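16 Oct 2018 - wax bench notes

Second full day on the wax comparison and my forearms are toast. Putting this down before I forget which ski was which, because the tape labels came off two pairs again (the blue masking tape hates the new base cleaner, we need to go back to the old stuff or write on the topsheets with paint pen like civilized people).

Where we were: four pairs of classic race skis, same model, same flex as near as the shop could match them, all ground at Gorska's with their fine early winter structure. Two pairs got the Norðdahl cold glide wax, two got the Lirkirlow. Everybody on the team swears by one or the other and I have never seen anyone actually glide them side by side on the same strip with the same skier. So that's the job for October, indoors for prep and then on the tunnel snow when we get our slot.

Prep went slower than I wanted. The iron on the left bench runs hot. I set it for the Norðdahl and it was smoking within a minute, so I dropped it twice and ended up way down the dial from where the card says. If you use that iron, go by the smoke and not by the number. The right-hand iron is fine. I did all four pairs on the right-hand one in the end so at least the heat was the same, and that meant stripping the first pair and starting over. Grr.

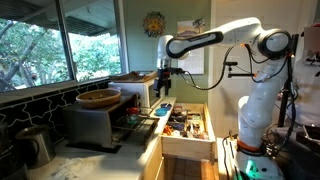
Scraping: Norðdahl comes off in nice long curls if you let it cool all the way. I got impatient with pair B and scraped it early and it smeared into the groove, and then I spent ages with the little rounded tool getting it out. Lirkirlow is brittle, chips more, gets everywhere, and I was picking it out of my socks at dinner. It does brush out quicker though. Nylon, then horsehair, then nylon again, and the base had that dark even look I like. Norðdahl wanted a few extra passes with the horsehair and I'm still not sure I got pair A as clean as pair B.

Now the tunnel. We only had the short slot, so I set the glide strip at the top of the first descent, tucked start, no push, and timed through to the flat with the Jevodell gates. The first gate was being a pain again. It trips on the pole baskets if you let them hang forward, so keep your hands back and the poles tucked up under your arms. I threw out every run where it fired early and wrote those in the margin of the paper log with an X so you can see I wasn't just dropping the slow ones.

Numbers, such as they are. Skied distance for the day by the watch was 4000 m, nearly all of it just me shuffling back up the hill for another go. I put 400 m on each pair before timing anything so the wax would settle in, and I think that's worth doing every time, the first couple of runs on fresh wax are all over the place. Gate file is saved as run set 248 on the bench laptop. Please don't rename it, the spreadsheet looks for the number.

What I felt: Lirkirlow broke loose quicker at the start, no question, and then the Norðdahl pairs seemed to carry better on the flat. The times are so close together that I wouldn't bet a sandwich on it yet. Pair A was the slowest of the lot and I'm inclined to blame my brushing. Need to redo A from scratch before I say anything out loud about brands, especially with the juniors listening (they will go and spend their own money on whatever I say, I've seen it happen).

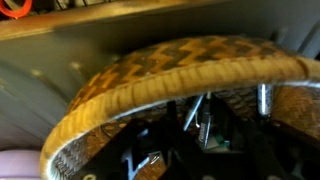
Kick wax is a separate headache and I'm keeping it out of this comparison. I had hard wax under the foot on all four so I could get back up the hill, same number of layers, corked the same, and by the end pair D was slipping badly on the steep bit. Might be me getting tired. Might be that I started the kick zone too far back on that pair, so I'm going to redo the paper test on the board tonight and mark the pocket again. If the marks have moved I'll write them on the sidewall this time and photograph them.

Money stuff, quickly: the quote came back for the new waxing profiles plus the second iron and it's 3349 with shipping. More than I hoped. I'd rather get the iron now and live with the wobbly profiles until after Christmas. The clamp on the middle one can be shimmed with a bit of old bike tube, I did it last winter and it held fine until somebody tidied up.

Other odds and ends from the day:

Fibertex is nearly gone, the gray especially.

The tunnel snow was much more aggressive than last time, old and sharp, and I'd expect both waxes to wear quicker on it than they would outside. Look at the bases just ahead of the foot on pairs B and C before you wipe them, there's some whitening along the edges and I'd like a second opinion.

Boots: left binding on pair C is stiff to close. A drop of silicone, not the chain oil please.

I forgot to write down snow temperature for the last block. I have air temp and humidity for all of it, but the snow probe was in my jacket and my jacket was in the changing room. Classic.

For the next slot: strip and rewax A, same iron, full cool before scraping. Swap the order so the Norðdahl pairs go first, I ran them second today every time and the strip was getting polished. Bring the snow probe. Bring a second pair of gloves too, mine were soaked by the end and I couldn't feel the scraper when I cleaned up.

Skis are on the rack by the door, bases in, travel wax on B, C and D. A is still on the bench in the profile.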